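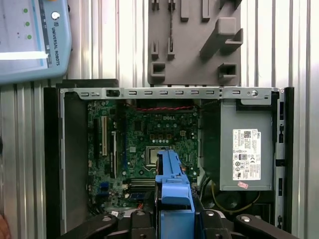
Screws, Keys and Stuck Bolts: Tips for the Home Workshop

I love a good screw. There, I said it! After years of fixing chairs, cabinet doors and one very stubborn garden gate, I have come to believe that most of the misery in home repair comes down to fasteners, and most of that misery goes away once you have a few habits. These are mine, along with some that readers sent in after the May page on sticking drawers (thank you, I read every one).

Keep your hex keys with their own kind

If you do only one thing this weekend, split your hex keys into metric and inch and put them in different places. A key that almost fits is worse than no key at all. It feels fine for the first quarter turn, then slips and rounds the socket, and now you have a real job on your hands. I wrapped the short leg of every metric key with blue tape and left the inch ones bare, and I have not mixed them up since.

Kirsten Gill wrote in with a lovely addition: paint the size on the long leg with nail polish. The stamped numbers are so small that I need my reading glasses and a flashlight, and a dab of red polish shows up even in a dim garage. Let it dry overnight before you put the key back with the others or they will all stick together. (Ask me how I know.)

Clean the socket before you turn

Sawdust, old paint and plain household grease pack into the bottom of a screw head, and the key then sits too high to get a good grip. A wooden toothpick clears most of it. For dried paint I use the tip of an old awl and go around the edge slowly, then blow it out with my eyes shut. Push the key in all the way, give it a light tap with a small hammer, and then turn. That little tap does wonders!

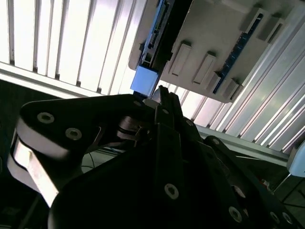
Countersunk screws with hex sockets need a key that goes all the way in.

Countersinking without the ugly ring

A countersunk screw looks so tidy when the cone is cut to the right depth, and so sad when it isn't. Drill the pilot hole first. Run the countersink bit at low speed with firm pressure, because high speed makes it chatter and leaves a wavy edge. Stop early, drop the screw in upside down, and see whether the head just fills the opening. If it doesn't, take a little more. You can always cut deeper but you can't put wood back.

In softwood I go a hair shallow on purpose, as the head will pull itself down the last bit. In oak or maple I cut it to the full depth. In metal, use a drop of cutting oil and go slower than you think you should.

When a bolt won't move

Penetrating oil needs time. Spray it, go make dinner, and come back. Better still, spray it at night and again in the morning. Before you put any real force on it, try tightening the bolt just a tiny bit. It sounds backward, but that small movement can crack the rust, and then it will often back out as sweet as you like.

If the socket is already rounded, try these in order and stop when one works:
Lay a wide rubber band over the head and press the key down through it.
Tap in a Torx bit a touch larger than the hole.
Cut a slot across the head with a hacksaw or rotary tool and use a flat screwdriver.
Drill it out with a left-hand bit.

Please wear safety glasses for the last two. I kept a chip of metal out of my eye with a cheap pair and I have been preaching about them ever since.

Wax, soap and other slippery helpers

Beeswax on wood screws is one of the great small pleasures. Melt a lump into a bottle cap, let it set, and drag the threads across it as you go. Brass screws especially — they are soft and snap so easily in hardwood. I like to drive a steel screw of the same size first, take it out, and put the waxed brass one in its place. Bar soap works too, but it draws moisture and I have seen it leave a rusty stain around steel screws, so I've gone over to wax for everything.

Sorting the Big Jar

Everyone has a Big Jar. Mine held my grandfather's screws, plus every leftover bag from every bookcase I ever put together. Tyson MacLeod emptied his onto the dining table over a long rainy weekend and counted 3,171 pieces, which beats anything I've heard of!

You don't have to go that far. Tip the jar onto an old bath towel so nothing rolls, and pull out the wood screws first, then the machine screws. Washers can go on a loop of wire. Anything bent goes to scrap right away, with no second chances. Small jam jars are perfect for what's left, and you can tape one sample to the lid so you don't have to read a label.

Leave yourself a rough jar for the odds and ends. I tried doing without one and ended up with screws in my coat pockets.

Don't let the drill do everything

Cordless drills are grand, but set the clutch low and finish by hand. You feel the head seat, and you feel the wood start to give before it strips. If a hole does strip, dip a few toothpicks in wood glue, pack them in, snap them off level and let it all dry overnight. The screw will bite again beautifully. For door hinges I use a glued dowel and redrill, as they take a lot more pulling.

A question from Ignacio Villalba

Ignacio asks whether thread locker is worth keeping at home. Yes, the blue kind! One drop on bike rack bolts, pan handle screws, stroller wheels, anything metal that keeps shaking loose. Blue comes apart with ordinary hand tools. Keep the red kind away from anything you hope to take apart, as it generally wants heat before it will let go. And it won't help you in wood at all, so save it for metal threads.

Next time I'll get into squeaky hinges. If you have a trick for the kind that squeak only at night, send it along.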